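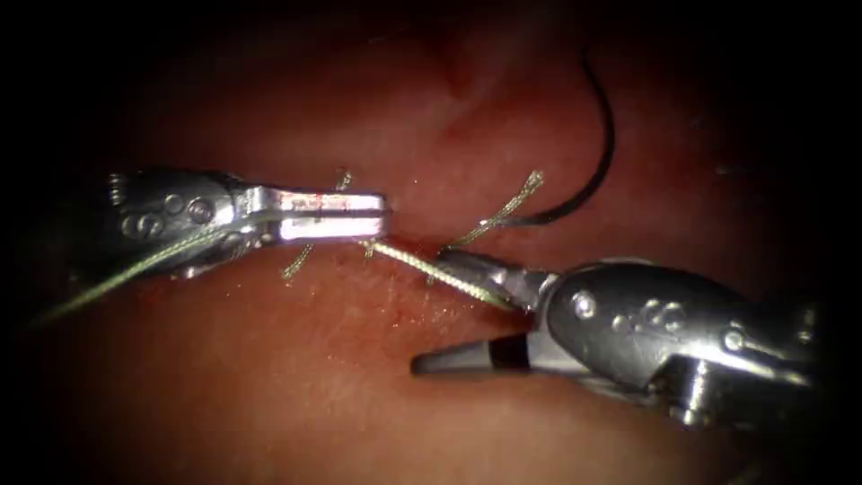
3.2 Closure Task and Stitch Assessment

Each trial consisted of closing one straight incision in a tissue pad with interrupted stitches of green braided suture on a curved needle. Pads were prepared at the Brullby site by Oi-ling Man, who made the incision with a fresh blade against a steel guide. Pads with a ragged margin or a cut through the full depth were discarded before the trial. The closing set contained 58 pads. Preparation and closure took place on the same day, and the surface was moistened before the first needle pass.

A stitch was defined as one passage of the thread through both margins followed by a tied knot. The target was 5 stitches per incision. Where a margin tore, the operator was allowed to place the next stitch further along the incision, and the torn position was recorded as missing. Positions were numbered from left to right in the recorded view, regardless of the order in which they were tied.

Braided thread was chosen after a short pilot with monofilament from the same supplier (Marchand). The monofilament kept a bend from the packet, and the first throw tended to spring open before the second could be laid down. The braid held its first throw more reliably but dragged through the margins, and a fast pull lifted the near edge of the incision. Operators were therefore told to draw the thread in two stages, pausing when the remaining tail was short enough to tie.

3.3 Knot Form and Tail Length

Knots were assigned to one of three forms. A compact knot has its throws seated against each other, with no visible loop. A loose knot has at least one visible loop between throws. A tangled knot has crossed or doubled strands whose order cannot be followed by eye. The form was assigned independently by Hsin-yi Chou and Cheuk-hei Wei from still images, and disagreements were settled by inspection of the pad itself. Of the knots examined, 103 were graded compact. The loose and tangled forms are pooled in the later analysis because the boundary between them depended strongly on the viewing direction.

Tail length was treated separately from knot form. A tail was classed as short if it ended near the knot and long if it lay across the pad surface. Long tails were of interest for a practical reason: a tail lying over an unclosed part of the incision can be caught by the next needle pass and drawn into the wound. Both classes may occur on the same incision, as in Figure 4. 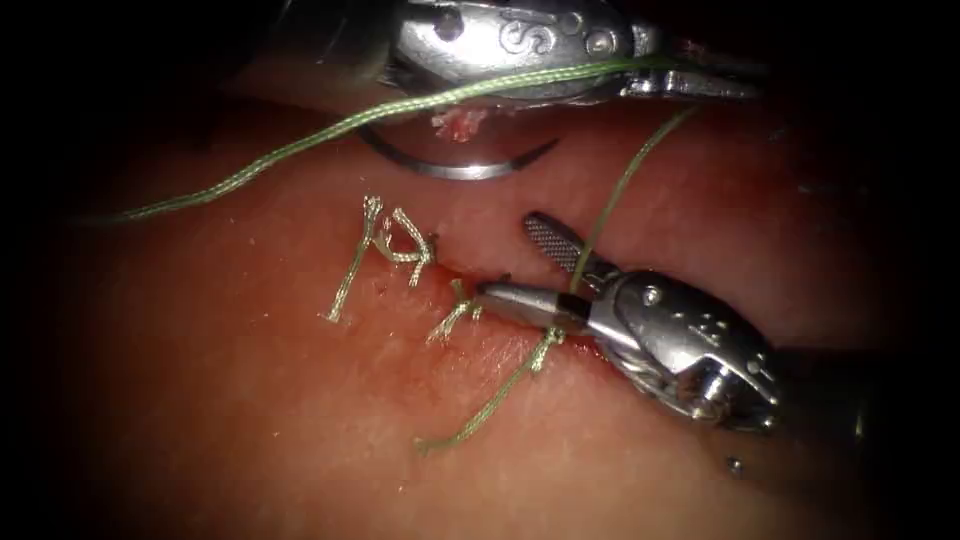
Figure 4. Partly closed incision with two tied stitches in pale green braided suture. The left stitch is a tangled knot with one long trailing tail; the stitch to its right is a smaller knot with short cut ends.

Blood along the margins was not scored. It did, however, affect grading where it hid the point at which the thread entered the tissue, and such stitches were marked "entry not visible" in the record. Their knots were still graded for form.

The position of the needle between passes was noted as parked (held by an instrument) or resting (lying on the pad). A resting needle leaves the instruments free for the thread, but the point may catch the surface when the thread is next tightened. Two surface scratches in the closing set were attributed to this cause, both on pads where the needle lay close to the incision. The note was made at the start of each tie only, so a needle put down later in the tie does not appear in our counts.
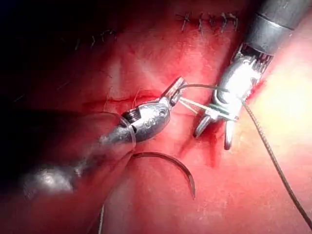
3.4 Limits of the Assessment

The grading describes the visible form of a knot and says nothing about the load it can carry. A compact knot may still slip if its throws were laid in the same direction, and this cannot be judged reliably from the outside of a braided thread. Pull testing was carried out on a separate group of stitches and is reported in Section 5.

Margin contact beneath the surface was also not assessed. Sectioning the pads would have disturbed the knots, which were retained for a second grading by Hsin-yi Au.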